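Zudley Planetary Carrier Practice Set

The Zudley set is a bench exercise for fitting small spur gears to a carrier plate. It is sold to training rooms and technical schools, and to home builders who want to practice hand fits before opening a real gearbox. Sets are packed by Grilville and ship without tools.

The plate is a flat round metal disk with a large central hole. The gears are small spur gears, all cut to the same tooth form, so any gear can go on any shaft. Each gear has a plain bore with no keyway and no set screw. The fit is a light slide fit. If a gear has to be forced, remove it and check the bore for a raised edge.

Work on a cloth. Bare steel or laminate lets a dropped gear bounce, and a burr on one tooth is enough to make the mesh feel rough. A dark, close-woven cloth also shows up metal chips, which should be picked off before the next gear is fitted. 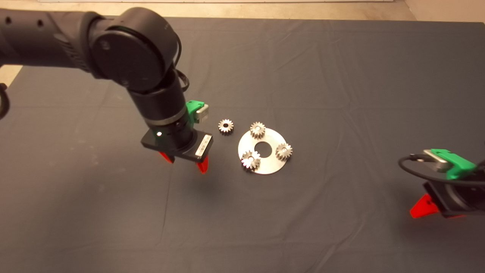 Carrier plate with three gears in place. One gear is still to be fitted.

Order of work

Set the plate down flat and confirm that it does not rock. Wipe each shaft with a dry, lint-free wipe. Hold the gear by its faces, line up the bore, and lower it straight down. A gear that tilts will bind partway — lift it off and start again. Turn each gear by hand through one full revolution before moving to the next. Fit the last gear after the others turn freely, and bring it in slowly so the teeth find their gaps without scraping.

An experienced fitter should complete the exercise in 40 seconds. Allow 15 minutes for a first session, including cleaning.

Care

Wipe all parts with a thin film of light machine oil after use. Store the gears apart from the plate. The set should be inspected for burrs after every 30 assemblies, and any marked gear replaced. Spare gears are sold in packs of 8 under the Ukach label and match the original tooth form. Do not mix in gears from other sets, even if the bore is the same.

Comments

Shafiq Sheikh
We run two of these in the Thursday class. Good fit out of the box. One gear was tight and needed a light pass with a stone on the bore edge. Fine after that.

Catríona Ní Mhurchú
Is the plate the same one that came with the older Ó Dálaigh set? I have spare gears from that and would like to use them up.

Shafiq Sheikh
Different plate, I think. I tried the old gears on ours and they slid on but the mesh was noisy.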